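Rapport de projet – partie 3 : budget et achats
Groupe Drumano, rendu du November 23, 2022

Rappel : on a 24 semaines de projet et une seule commande groupée, passée en juillet. Donc tout ce qui manque après, c'est sur nos restes. Matúš Zeman tient le tableau des dépenses, les autres font les essais au poste.

3.1 Le poste de travail

Ce qu'on a déjà : table, grand plateau clair, deux pinces tenues à la main avec leurs plaques blanches à repères, câbles. Bol en inox pour la tâche avec les tiges noires. Rien à racheter de ce côté, sauf les câbles (voir 3.3). 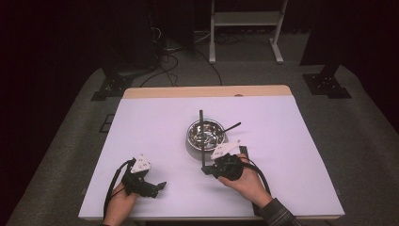 Source : groupe Drumano, photo prise au poste d'essai

Le bol brille beaucoup sous l'éclairage. Question posée en réunion : en prendre un mat ? Pas cher, mis en priorité 2.

3.2 Devis

Deux fournisseurs contactés. Umham : délai 5 semaines, port compris. Prosovus : 7 semaines, moins cher à l'unité mais port en plus, et pas de retour possible une fois le carton ouvert. On propose Umham. Malý n'a pas répondu, on a relancé une fois.
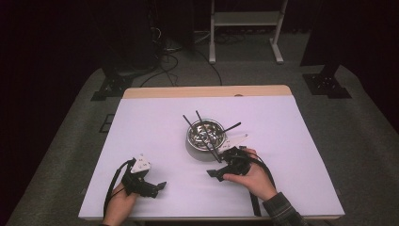
Figure 2 – Tâche du bol, pince droite près du bout des tiges.

3.3 À prévoir

– doigts de pince de rechange, un jeu par côté (priorité 1)
– câbles plus longs + de quoi les fixer, priorité 1 aussi
– bol mat, priorité 2
– tiges : lot de 60, on en perd tout le temps
– rallonge et goulotte pour le sol, a chiffrer

Manque encore le prix des doigts chez Umham, la ligne est vide dans le tableau. Matúš complète dès que le devis corrigé arrive, et on envoie le bon de commande dans la foulé.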